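3.2 Boards and processor parts

The parts used in our study are of two kinds. The first is a gray printed plate, prepared at the Imetti workshop, which copies the main shapes of a motherboard: the sockets, the slots and the raised blocks. The second is a real green board in an opened desktop case. We wanted both kinds, for the plate is easy to replace when it breaks and the real board has the small components which make the work difficult. In total we collected 441 trials, divided in 4 groups of tasks. 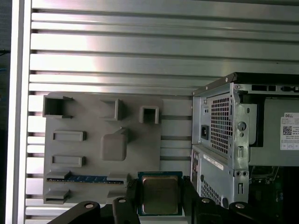
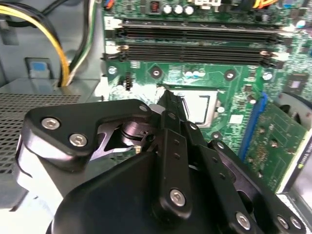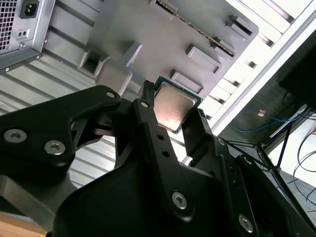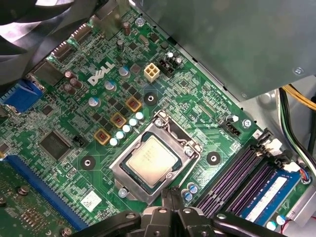 Figure 3. Processors and the boards and surfaces near them.

A processor must be held by its two opposite sides, so that the contacts on the lower face are not touched. The direction of the chip in the socket is also important, and a wrong turn by one quarter was the most common error in our notes. We did not apply thermal paste in any trial, and the heatsink was left for a later study.

Before each group, the sockets were inspected with a lamp. After every 40 trials the processor was changed for another one of the same size. The parts list and the order of the tasks follow the Skindia protocol, with one change: we allow the memory module to be inserted before the processor.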